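Against the gripper leaderboard

Every November somebody sends me a ranking of robot grippers, and every year the winner is whichever one was tested on the things it was built to hold. Blocks, cans, a tennis ball. I have stopped reading past the list of objects.

My own view is that a comparison should begin with whatever is awkward to pick up. Scissors are good. They lie flat, they have holes where you want a surface, and the weight sits somewhere other than the middle. We do our sorting trials with two arms and a table of art supplies, and I would trust a dull afternoon of that over any chart. 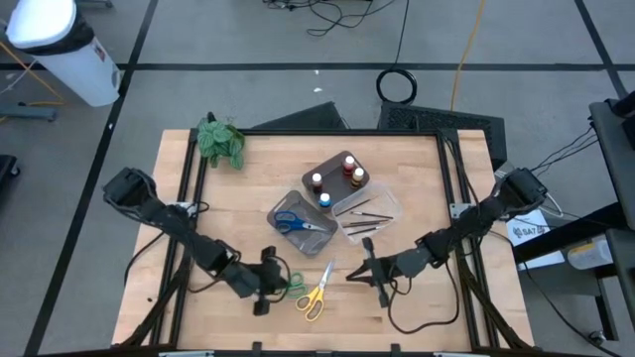

The sales sheet for the Rekano fingers gives a closing force of 62 newtons. Fine. What does that tell me about a thin paintbrush lying in a plastic box? A strong grip on the wrong spot is still a bad grip, and most of the misses I have logged were decided before the fingers closed at all. Joyce Mollel ran 165 picks for us on the older Maldonado pair and her notes barely mention force. They mention approach angle, over and over, and the walls of the bin.

Then there is the camera question. Indetti wants us to buy a second wrist camera. Maybe. I'd like to see the same picks done with and without it, by the same operator, before I sign for anything. So far I have been offered a video 45 seconds long, with cuts.

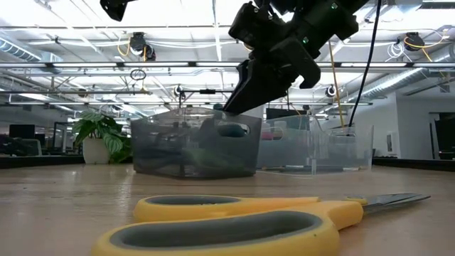 Gorazd Jurić
Test lead, Binham

I am told this makes me hard to sell to. Good. If you have a gripper you think is better, send it with the failures included and the object list fixed ahead of time. Five bad picks with notes would interest me more than another clean demo. And put some scissors on the list, more than one pair, with different handles.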